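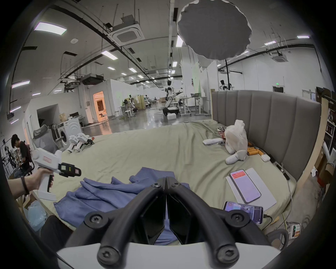
Why does a sheet wrinkle within hours of being made up? Most of the creasing comes from loose fabric shifting over the surface beneath it, and a heavier weave or a tighter fit slows it down.

Marlene Steinbach tests bed linens for Ostermann, a mid-sized textile house. Her method is plain. A sheet is washed at 30 degrees, line dried, spread by hand and left for a day of ordinary use. Folded cloths, phones and chargers are set down on it and picked up again. Creases are then graded from one to five under side lighting.

Green is her preferred test color. Pale sage shows a shallow fold that white hides, and it dulls less than gray.

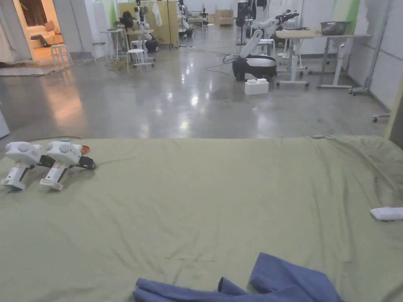

Creased green fabric with a crumpled blue cloth at the near edge.

Diagonal folds are the most common fault. They form when one corner is pulled harder than the one opposite, and smoothing from the center does not remove them. The corner has to be lifted and reset. Steinbach allows 39 seconds per bed for this step.

Small items make matters worse. A cloth dropped in a heap drags the fabric under it when it is pulled away; one folded flat and lifted straight up leaves the surface mostly alone.

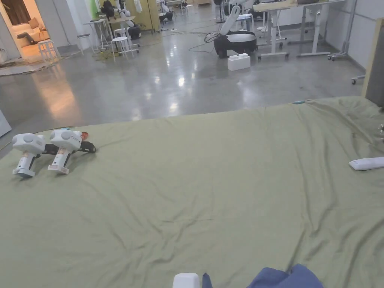 The same applies to sleeves and elbows, which is why Steinbach works from the long side and keeps her forearms raised. Her log now holds 2440 gradings. The next round, due in September, covers a brushed cotton from Jilar.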